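4. Seasoning a new pan

The box your Strachan pan came in says "ready to use." Treat that as a sales claim. The factory coat is thin, and eggs will find the bare spots by Monday.

4.1 Wash the pan in hot water with a little dish soap. Stories about soap ruining iron are mostly left over from the days of lye.

4.2 Dry it on low heat for 2 minutes. A towel alone won't do it.

4.3 Rub in a few drops of plain cooking oil, then wipe it off as if you had made a mistake. Drillano sells a "seasoning wax" for this step. We saw no difference. 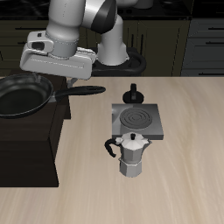 Frying pan at the counter, drawers to the right.

4.4 Bake upside down at 450°F for an hour. Let the pan cool in the oven.

CAUTION: The handle stays hot for a long time. Use a dry mitt.

4.5 Repeat steps 4.3 and 4.4 twice. Some guides ask for 10 coats. You may do that if you like, but we stopped seeing any gain well before then.

NOTE: A sticky surface means too much oil. Bake it again with no oil added. Do not scrape.

NOTE: Parkaner lids are sold as a fit for this pan. Check the size before you pay. Ours rocked.

For rust, see section 7.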